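Frequently asked questions - demonstration recording

What do you collect here?

Short recordings of a person guiding an arm through a job from start to finish. Each recording is saved with the joint positions, the gripper opening and the views from the cameras. The learning system is trained on these and nothing else.

How many examples does one task need?

For the current task we set the target at 285. A task with only one object and a plain background can get by with fewer.

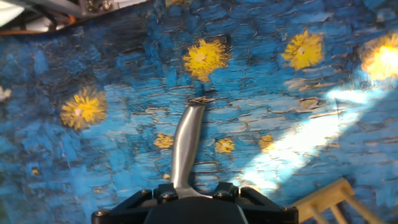

Lighting is left alone during recording. The blinds stay where they are and operators are asked not to wait for a cloud. A system trained under one steady lamp tends to fail near a window, so a band of glare across the blue cloth and its yellow stars is kept in the set like any other recording. We only drop a recording if a camera stopped or the files don't line up.

Why use a patterned cloth?

Plain grey benches are too easy. Busy colours make the system learn the object and not the background. We change the cloth between batches and write the change in the log.

Can I bring my own object?

Yes, if it weighs under 2 kg and you don't need it back in perfect shape. Thin parts do break. Send the measurements first so we can check the fingers will close on it.

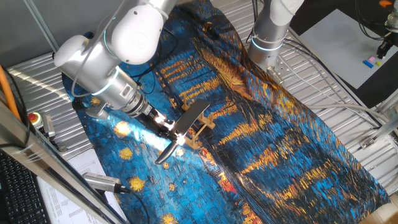
Veltach Demonstration Data Team

What counts as a good grip?

The object should stay put in the fingers while the arm moves. With something like black blades on a light wooden lattice, operators choose their own spot to hold. We want some variety - please don't copy the person before you.

Do you keep failed attempts?

Yes, under a separate label. Don't delete them at the station.

How long is a shift?

Sessions run 2 hours, with a break at the halfway point. New operators do 4 practice runs, and those are not added to the set.

Who can use the recordings?

Partner groups at Flestthorpe and Sotden have access now. Other requests go through the data form, and the next release is planned for November.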